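Osis Homes: Household Guidance
Leaflet 33: Cleaning and Care of Desks, Shelves and Small Equipment

Last revised February 23, 2022

Scope of this leaflet

The advice below applies to furniture supplied in furnished flats at Piras Court and Anunico House, and may be followed for residents' own furniture where the manufacturer gives no other instruction. Kitchen worktops are covered in a separate leaflet, as are carpets and soft furnishings. Where a care label is attached to an item, the label takes precedence.

Before starting

Clear the surface completely. Papers and cables should be moved to a bed or chair and not stacked at one end of the desk. Switch off any lamp or computer at the wall and allow lamps to cool. Open a window if a spirit-based product is to be used.

The following will be sufficient for most tasks: two cotton cloths, a soft brush (an unused paintbrush is suitable), washing-up liquid, a bowl of warm water and a small quantity of white vinegar. Microfibre cloths are acceptable on painted and coated surfaces but should be washed without fabric softener, as softener leaves a film that smears.

Routine cleaning of desk tops

Dust first with a dry cloth, working from the back edge towards the front. Dusting after wetting the surface produces grey streaks, which are particularly noticeable on pale finishes. Add a few drops of washing-up liquid to the bowl, wring the cloth out firmly and wipe in overlapping strokes. Follow with a second cloth dampened in clean water, then dry. Water should never be left standing at a joint or along an edging strip.

The underside of the front edge is frequently overlooked. It is handled every time a chair is drawn in and will usually need the same treatment as the top.

Once a week is adequate for a desk in daily use. Desks on which meals are taken should be wiped after each meal.

Marks and stains

Tea and coffee rings: apply a paste of bicarbonate of soda and water, leave for 7 minutes and wipe away with a damp cloth. Do not scrub. A second application is preferable to heavier pressure.

Ballpoint ink: dab with cotton wool moistened with surgical spirit, turning the cotton wool frequently. Test beneath the desk beforehand. Spirit will dull varnish and must not be used on waxed wood.

Adhesive residue from labels and tape: warm with a hairdryer on its lowest setting, lift with the edge of an old plastic card, then remove what remains with a little cooking oil on a cloth. Wash the area afterwards to clear the oil.

Candle wax: allow to harden fully. An ice cube in a plastic bag will speed this up. Lift with a plastic card, and on no account with a knife.

Yellowing of white finishes: this is caused by sunlight or smoke and cannot in most cases be reversed. Bleach should not be used. Residents in south-facing flats may wish to keep blinds half drawn in summer.

Dilution of vinegar

Mix equal parts of vinegar and water. This 50 per cent solution is suitable for glass shelves, mirrors and taps with limescale. It is not suitable for marble, other natural stone or the rubber seals of appliances. Label the bottle, and do not store it in one that previously held a bleach product.

Shelves and drawers

Shelves should be cleared and wiped twice a year; April and the end of October are convenient times. Check each bracket while the shelf is empty. A shelf which has begun to sag may be turned over if it is not fixed, and the load reduced. Heavy books belong at the ends, above the brackets.

Wooden drawers that stick can be eased by rubbing a plain white candle along the runners. Metal runners should be brushed out and left dry, and oil is best avoided as it collects dust. Drawer liners of plain paper are recommended over adhesive plastic, which is difficult to remove and may lift the finish beneath.

Small equipment

Keyboards should be unplugged, turned upside down and tapped gently, then brushed between the keys. Wipe the key tops with a cloth that is barely damp. Compressed air may be used in short bursts with the can held upright.

A mouse gathers grease on its upper surface and fluff beneath. Switch it off or unplug it, wipe the outside with a lightly dampened cloth and clear the sensor opening with a dry cotton bud. The pads on the underside often carry a ring of compacted dirt, which can be lifted with a wooden cocktail stick. Fabric mouse mats may be washed by hand in cool water and dried flat.

Telephones and remote controls should be cleaned in the same manner, with the batteries removed where possible. No liquid is to be sprayed directly on any electrical item.

Cables should be wiped once or twice a year by drawing them through a folded damp cloth with the plug disconnected. Any cable found to be split, flattened or discoloured must be taken out of use.

Furniture polish

Spray polish is unnecessary on laminate, glass and painted surfaces, and repeated use causes a build-up that attracts fingerprints. Existing build-up may be removed with warm water and washing-up liquid over two or three cleanings. Solid wood benefits from a thin coat of beeswax once a year, applied along the grain and buffed after twenty minutes.

Scratches in varnished wood may be disguised with a wax crayon of matching shade. Deeper damage to supplied furniture should be reported and not filled by the resident. Repairs are carried out by Zeltico under the furnishing agreement, and no charge is made for ordinary wear.

Reporting and further copies

Damage should be reported to Tonantzin Olvera, Furnishings Officer, at the estate office, quoting the flat number and extension 943. Large-print copies of all leaflets are available on request from the same office.
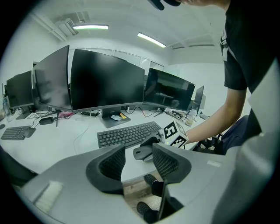
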